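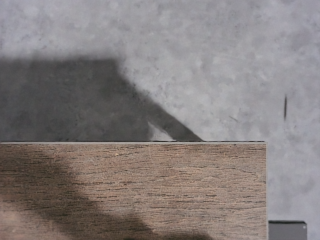 Wooden surface over gray floor, from above

4. Setting up your reading at home

If you've signed up for a week of the Sastdale reading, this section is for you. I've been doing it since the second year and I still look forward to November like a kid! The Dinen book has 800 verses, and between all our homes we read the whole thing straight through. Your part is one portion, once a day, at the hour you picked.

What you need: your portion sheet, the Dinen book (either printing), a candle or a small lamp, and the Larimo bell app on your phone.

1. Pick your spot the night before. A corner is plenty. Mine is between the bookcase and the window, and the first year it was the end of the ironing board, so please don't worry about how it looks.

2. Put your book and lamp where you can reach both sitting down. If you sit on the floor, raise the book on something. Your neck will thank you by day three.

3. Open Larimo and tap Join a Circle. Type the code from the top of your sheet, capitals and all. You should see "Sastdale Home Readers" come up. If you see a different circle, back out and try again (I once spent a whole evening with some very nice people in another time zone).

4. Set the bell to 21 minutes. Most portions fit inside that with a little quiet left over at the end.

5. Light the lamp, say the opening line, and start. Read out loud if you can. A whisper counts.

6. When the bell rings, finish the verse you're on, then tap Done. That passes the reading to the next home.

Caution: never leave a live flame going after you've tapped Done. If you have cats or little ones, use the electric lamp. I switched years ago and my prayers don't seem to mind!

Note: the older Dinen printing skips verse 43 and puts it at the back, after the hymns. If your portion has it, stick a bookmark there before you begin.

Note: if you miss your hour, just read when you can and tap Late instead of Done. Please don't double up the next day, it throws the order off for everybody after you.

Adding a name to the prayer list

7. Tap Names, then the plus sign. First names only. The list holds 200, and it does fill up by midweek, so put yours in early.

8. To take a name off, press and hold it. I like to write a word of thanks in the Seok notebook when I do that, and I have pages of them now, my own sister's surgery among them.

If the app won't let you in at all, call Elsa Engström on the number printed on your sheet, any time before 9 p.m. She can add you by hand, and she'll read your portion over the phone with you if you'd like company the first night.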